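Notes for the Lirnomell talk, 12 November 2022. Slot is 30 minutes including questions. Keep water nearby.

## Opening (don't read this, just say it)

- Thank the library for the room.
- Say what the talk is: how a small town soup supper runs for a whole winter and what it costs.
- Ask who has cooked for a crowd before. Wait for hands.

## Where we started

Tranum Hall had a kitchen that was used twice a year. The stove worked, the big sink worked, the second sink leaked. We asked for one evening a week through March and got it.

The first supper was lentil soup and bread. We made far too much. I took home two stockpots of it and we ate lentils until the weekend. The next one we made too little, and that was worse. People were polite, but you could see them looking at the pot.

[Pause here. Let people laugh if they want to.]

## Money

Total spent in the first season was $2279. Say the number slowly, then say it again.

- Most of it was food. Onions, carrots, dried beans, stock, bread, butter.
- Hall fee was a flat rate.
- The next biggest line was dishes. We began with paper bowls and they went soft under hot soup, so we switched.

Second season was $3530. Part of the increase was prices and part was more people eating. I don't have a clean split between the two, so don't pretend to if asked.

Donation jar covered a bit more than half both times. The rest came from the plant sale and one grant.

## Dishes

We bought secondhand, a few at a time, wherever we saw them. None of it matches. Rules we use now: it has to stack, it has to go in the dishwasher, and it has to have a lip so the soup stays put when a seven-year-old carries it. 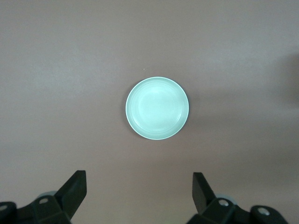
Storage was the part we got wrong. The hall cupboard is shallow and the shelves don't move, so anything over a dinner plate in width has to live in a crate under the counter. Measure the cupboard before you buy. I say this every time and people still come up afterward and tell me they didn't.

Chips: throw it out. Don't keep a "still okay" pile.

## Menu

- Kettle is the name of our rota sheet. One cook, one helper, one person on bread.
- Cook picks the soup by the weekend before.
- One pot always has no meat and no dairy. Label it. Keep its ladle separate.
- Write down what was left over. This is how we learned to plan for 20 on a wet night and more when it's dry.

Squash was the favorite. Fish chowder was not. Skip the chowder story if running late.

## What I'd do differently

Start with fewer weeks. Get the leak fixed first. Agree on a closing time and put it on the door, so the cleanup crew can go home.

## Questions

Likely ones: food permits (ours came through the hall, check your own county), insurance (same), allergies (labels, and the cook stays until the end).

Handout is the bean soup recipe. Copies by the door.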